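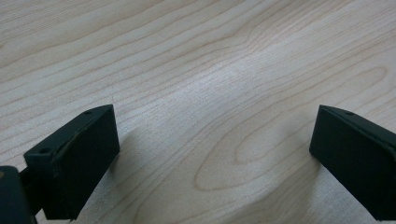

Pale wood tabletop, morning of 2023-12-31. Thread follows.

1/ I have decided to learn to bake bread properly. I am aware this puts me in a group with everyone who had an oven in 2020. I was busy then. I'm getting to it now.

2/ Background: I have been making the same sandwich loaf for years, off the back of a yeast packet. It's fine. My family calls it "the bread," in the tone you'd use for "the dentist."

3/ What set me off was a rye from the bakery in Stistlow. Dark crust, sour enough to make your ears move. I ate half of it in the parking lot with my gloves on and drove home with the other half belted in.

4/ So I went back and asked the woman at the counter how they make it. She said "flour, water, salt, time." I asked how much time. She looked at the line behind me.

5/ Fine. The internet, then. I typed in "how to make sour rye" and read until my tea had a skin on it. Everybody agrees you need a starter. After that they stop agreeing, and a few of them stop being polite.

6/ One forum, Rarkum, has a single thread on whether you should stir a starter with a metal spoon. It has 2,391 replies. I read more of them than I'd like to admit. I use a metal spoon.

7/ Starter, day 1: rye flour and water in a jar. Looks like wet cement.

Day 2: wet cement.

Day 3: it doubled! I told people! I was insufferable at dinner!

Day 4: wet cement, smells like a gym bag.

8/ Apparently day 4 is normal and you're supposed to keep feeding it. I'd like whoever wrote the day 3 part of those guides to mention day 4 a little sooner, and in bigger type.

9/ It took 12 days before it would rise and fall on any kind of schedule. It lives on top of the fridge next to the waffle iron. I haven't named it. I have a cousin who named hers and then had to go through the whole business of throwing it out.

10/ Loaf one. The recipe said the dough would be "tacky." I have had tacky. This was caulk. It went up to both wrists and I had to turn on the faucet with my elbow. The phone rang, of course.

11/ Baked it anyway. Cut it hot, which every single guide says don't. The middle was gum. I toasted a slice twice and it was toasted gum. With enough butter you could get through it.

12/ Loaf two I let cool overnight under a towel like a parrot. Better. Still dense. My husband said it had "presence."

13/ Then I bought a scale, because I'd been measuring rye flour by the cup and apparently my cup is an opinion. It's a Turcotte, the cheap one. Turns itself off if you pause to think, so now I write the numbers down before I start pouring.

14/ Also went from warm water to cooler water, and quit adding flour every time I got nervous. I think the nervous flour was most of the problem.

15/ Loaf three rose past the rim of the pan. Crust cracked across the top like a dry creek bed, the way the Stistlow one does. Not as sour. But you can slice it thin and it holds up a piece of herring.

16/ Cost so far, for those who said I'd save money: flour, jar, scale, a second pan, and a bag of caraway big enough to stuff a cushion. Comes to $68. The bakery loaf is a lot less than that and they hand it to you finished.

17/ Plan for January: one rye a week, same recipe, no fiddling. The Jerum library has a baking shelf with 17 books on it and I've put a hold on the only one that covers rye. Somebody has had it out since before Thanksgiving.

18/ If that's you, I'm not mad. Just tell me what it says about caraway, whole or crushed. I've been going whole and they keep ending up in my molars.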